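Maltix Packing and Materials Group
Minutes of the July meeting
Location: Stodemholm site, upstairs meeting room
Start: 1:30 p.m.

Present: Packing, Purchasing, Quality, Stores, Customer Returns
Apologies: Shipping (written comments received and read under item 5)

1. Minutes of the previous meeting

Accepted with one correction. Under item 4, "bags to be stored flat" should read "bags to be stored flat, printed side up." The corrected copy replaces the old one in the shared folder.

2. Matters arising

2.1 Tape dispensers. Replaced. Closed.

2.2 Shelf labels in Stores. The new labels have been printed but not put up. The shelf order will change when the Pinis cartons arrive, and Stores asked to wait until then. Agreed. Stays open.

2.3 Lighting over the packing tables. Quality had reported that glare from the glossy bags makes small print hard to check. Two lamp positions were tried. With the lamp moved toward the back of the table the glare moves off the label but falls on the closing strip. No position was found that suits both. Quality will test a matte diffuser. Stays open.

2.4 Broom and dustpan for the upstairs packing area. Bought. Closed.

3. Bag stock and supply

3.1 Stores reported 546 black bags on the shelf, all in the medium size. The small size is out of stock. Medium bags are being used for small orders in the meantime, folded over once and taped.

3.2 Packing stated that folding adds a step and that the fold often lands on the label area. A label that crosses a fold lifts at the corners. Quality confirmed that this has been the main reason for rejected packs since the small size ran out.

3.3 Purchasing has a quote from Pinis for small bags in the same film and with the same white print. Lead time is four weeks. The minimum order is higher than last year and will not fit on the current shelf. Stores can free the shelf below if the old foam sheets are thrown out.

3.4 Discussion on whether to change to an unprinted bag. Arguments for: lower price, no right or wrong side, easier to read a label against plain film. Arguments against: the printed bag is already shown on the customer page, and two kinds of bag in circulation would have to be sorted at returns. No agreement. Purchasing will ask for a trial lot of 200 unprinted bags in the medium size so that the two can be compared at the table.

3.5 Decision: order the small printed bags now. The trial lot is separate and does not delay the order.

4. Work surface

4.1 Background. The tabletops are dark and smooth. Light items slide when they are set down, and a bag laid directly on the top moves while it is being opened. Gray felt mats were introduced in spring to reduce this.

4.2 Mat position. The written instruction says that the mat lies square to the front edge of the table. In practice it shifts and ends up at an angle during the shift. Packing does not consider this a fault as long as the bag and the item both have room. Quality prefers a fixed position because the check of item against order is done on the mat. Agreed wording for the instruction: "Set the mat square at the start of each shift. Reset it when any corner comes within a hand's width of the table edge."

4.3 Mat material. Felt holds the bag well but collects threads and film scraps. It has to be brushed daily. Woven cloth has been suggested as a replacement. Cloth can be washed, but wrinkles unless it is weighted or clipped. Clips get in the way at the front edge. Packing asked for hemmed cloth with a heavier border. Purchasing will look for a source.

4.4 Color. A question was raised about white or light blue coverings. White was ruled out. Many of the small parts and inner wraps are white or clear, and they are hard to find on a white surface. Gray is kept.

4.5 Mat size. No change.

5. Inner wraps and small white items

5.1 Small items continue to be lost inside the outer bag or thrown out with scrap. Customer Returns logged 37 complaints of missing small items in the last quarter. In 20 of these the item was later found in the returned bag, pressed into a bottom corner.

5.2 Shipping commented in writing that the outer bags are often pressed flat in the Fuentealba cartons, and that a loose item will always travel to a corner. Shipping recommends that every small item be fixed to something larger or placed in its own wrap.

5.3 Packing noted that the thin clear wrap sticks to itself and takes time to open. A thicker wrap was tested on one shift. It opened more easily but did not fold down small enough for the small outer bag. The middle thickness has not been tested.

5.4 Quality asked that crumpled wrap not be reused, even if clean. Reused wrap looks the same as scrap when the customer opens the bag. Packing asked what should be done with wrap that has only been opened to correct a mistake. Agreed: it goes in the scrap bin, and the pack is started again with new wrap.

5.5 Decision: the small item goes in first and is pushed to the closed end, with the larger item after it. The packing list goes in last, folded once, print outward. The instruction sheet will be updated. Stores will issue one box of the middle-thickness wrap for testing.

6. Labels on bags

6.1 Label area. The white rectangular area near the corner of the bag is reserved for the product label. Address labels must not be placed over it. Customer Returns showed two bags on which the address label covered half of the product text. The order could be traced only from the packing list.

6.2 Print size. The product text is too small to be read at arm's length. Quality proposed a larger type size and fewer lines. The line with the storage temperature can be dropped, as it applies to a product no longer sold. The remaining lines stay in the same order.

6.3 Printer. The label printer drifts to the left over a long run. Realignment at the start of each roll is enough. Add to the instruction sheet.

7. Order of work at the table

The following sequence was read out and accepted, with the changes from items 4 and 5 included. It replaces the sheet now posted at the table.

Brush the mat. Set it square.
Lay the bag on the left part of the mat, printed side up.
Check the print and the film for tears. Put damaged bags aside for Stores.
Check the small item against the order line before wrapping it.
Put the wrapped small item in the bag and push it to the closed end.
Put in the larger item, then the packing list.
Press out the air with a flat hand from the closed end toward the opening.
Close the strip in one direction.
Place the address label on the plain side.
Clear scrap from the mat before the next order.

Packing asked whether spare bags may stay on the table behind the one in use. Quality had no objection provided they do not lie on top of finished packs. Left to the shift.

8. Returns and tidying

8.1 Returned bags are piling up next to the scrap bin and are mistaken for scrap. Customer Returns will have a separate tub with a lid. The tub stays under the end table and is emptied before the late shift.

8.2 The black curtain behind the tables collects dust at the lower edge. It will be taken down and shaken out once a month. Stores has a second curtain that can be hung in its place.

8.3 The old foam sheets are to be thrown out (see 3.3). Any usable full sheets can be offered to the workshop first. What is left after one week goes to disposal.

8.4 Scissors and blunt knives are to be returned to the tray at the end of the shift. The tray has been moved to the right-hand shelf.

9. Any other business

9.1 The Stodemholm loading door will be closed for repair for two mornings in August. Fuentealba has been told and will collect after 2 p.m. on those days. Packing will move the large orders to the afternoon.

9.2 A request for a second tape gun at the end table was approved.

9.3 The date for the stock check is not yet set. Stores will propose one by email.

10. Actions

Purchasing: order small printed bags from Pinis; request trial lot of unprinted bags; find a source for hemmed gray cloth.
Quality: test matte diffuser; send new label text to Packing.
Stores: clear foam sheets and shelf; put up shelf labels after delivery; issue middle-thickness wrap; propose stock check date.
Packing: update and post the instruction sheet; report on the wrap test at the next meeting.
Customer Returns: set up the lidded tub; continue the log of missing small items, with a separate column for items found in the bag.
Shipping: confirm August collection times in writing.

Meeting closed at 3:10 p.m. Next meeting in September, same room.

Attachment to items 4 and 5
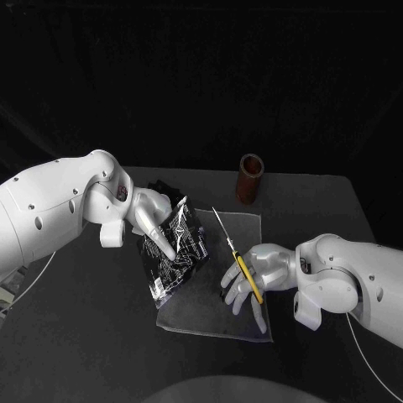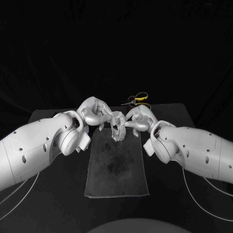

Work on the dark tabletop. First picture: black printed bag overlapping the gray felt mat. Second picture: small white item held just above the upper edge of the cloth.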